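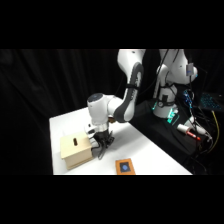
# Waxing a small wooden box

My neighbor Mabli Morgan taught me this one winter when we were both snowed in at Pumphrey, and I've done every little box in the house since (and a few that belonged to my sister, who did say yes eventually!). It's a slow, pleasant job, so put the kettle on first.

**You'll need**

- 220 and 320 grit sandpaper
- a soft paste wax, food-safe if the box will hold tea or candy
- 3 clean cotton rags, old T-shirts are perfect

**What to do**

1. Sand with the 220, always along the grain, then go over everything again with the 320. Go easy on the corners, they round off faster than you'd think.
2. Wipe away the dust with a barely damp rag and let the box dry overnight with the lid off.
3. Rub on a thin coat of wax in small circles. Thin, really thin! My first box stayed sticky until February.
4. Wait half an hour, or whatever your tin says, and buff with a fresh rag until it stops dragging.
5. Do a second coat the next day if you like a bit more shine.

I leave the inside bare when it's for letters or photos, as wax can mark paper.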